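I caught Margit Gulyás at two in the afternoon, halfway through a cheese sandwich, and she waved me into the Lilano workshop anyway. Margit runs trials for Havitz, the outfit selling a bin-picking kit I'd been curious about since May. You bring the arm, they bring the gripper, the camera and the software.

"People think it's the robot they're paying for," she told me. "Mate, you've already got the robot. You're paying for it to know what a slipper is."

The kit costs $368 a week to hire, and you need to sign up for 13 weeks. I pulled a face at that (I'm cheap, ask anyone) and she laughed. "Fair enough. But the first 2 weeks are all set-up and swearing. Hire it for a month and you'd only get the bad bit."

So what does it struggle with? Soft stuff, she said straight away. Boxes are easy as pie. Anything that folds, sags or leans on its neighbour gives the software a harder time, so that's what she likes to throw at it. 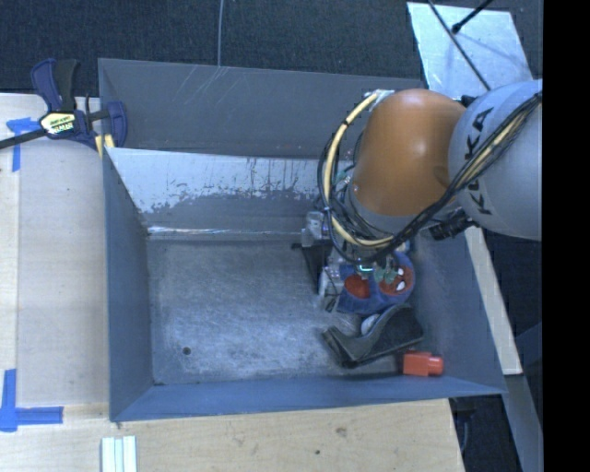
I also rang Junaid Durrani, who's had the kit at his returns warehouse in Plesosholm since last winter. He's a fan, mostly. "It did 56 picks in a row without a drop one morning and I went and told the whole lunch room," he said. "Then it sulked over a beanie."

His gripe is with the manual, which he reckons was written for engineers and no one else. He'd also looked at the Balogh system, and liked its screens better, but their help line kept office hours and his night shift doesn't.

Margit winced when I passed on the bit about the manual. A new one's being written, she said, with a lot more drawings in it, and Junaid's getting the first copy.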